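The Bimon table marking kit is a roll of brown paper, two rolls of dark blue tape and a booklet of layout rules, sold for $80. It is meant for people who run arm robots on household tasks and want the same table from one day to the next. We bought it for our bench in Pitisberg and have used it through 500 runs, nearly all of them kitchen work: toast, plates, cutting boards, cups.

The paper is the best part. It lies flat, it doesn't shine under the overhead lights, and it takes a pencil. Grease does mark it. We change a sheet when a stain gets bigger than a coin and log the change, which the booklet asks for on page 2.

The tape is fine. It comes up without tearing the paper if you pull slowly and low. It is a little narrow for my taste, and on long strips it wants to curve, so pull it along a straightedge. Gripper fingers that brush a loose end will lift it, so press the ends down hard.

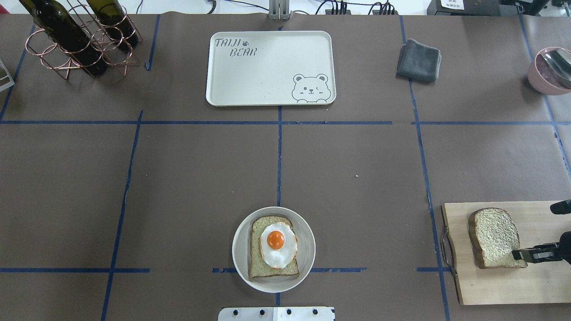
*Page last changed: August 27, 2022*

With a breakfast layout on the table, the grid has plenty to deal with. The tray and the folded cloth are easy to place by cell. The plate with the egg on toast sits across the center line, and the booklet's first edition had no rule for that. It only said "one object, one cell." Our own rule is to write down both cells and measure from the line to the rim. The second edition now says much the same, though it puts it in a footnote where a new operator will miss it.

The booklet is where I have the most to say. It has 107 rules, and too many of them are about naming files. The ones worth keeping are these:

- Set out every object before the arm is powered, and keep hands off the table after that.
- Tall or breakable things, glass above all, go in the back cells.
- Cables stay behind the back edge.
- Food is replaced on a schedule and is never eaten afterward.
- Crumbs are cleared between runs, or left and noted. Pick one and stick to it.

I would add a rule on grip force for bread. The booklet treats it like any other flat item, and a setting that suits a plastic tray will crush a soft slice. We keep a separate low setting for food and check it at the start of each session.

The booklet is also not a safety standard and says so inside the cover. You still need your own risk assessment, a stop button within reach and a marked line for people to stand behind. None of that comes in the box.

Compared with the Sedgwick mat, which we used before, Bimon is cheaper and easier to change. The Sedgwick grid is printed, so you are stuck with its cell size, but it wipes clean and never peels. If your layout is settled, get the mat. If you move cells every few weeks as we do, get the kit.

Refill paper comes from Pimley. Our last order took until October to arrive, so buy a spare roll with the first one.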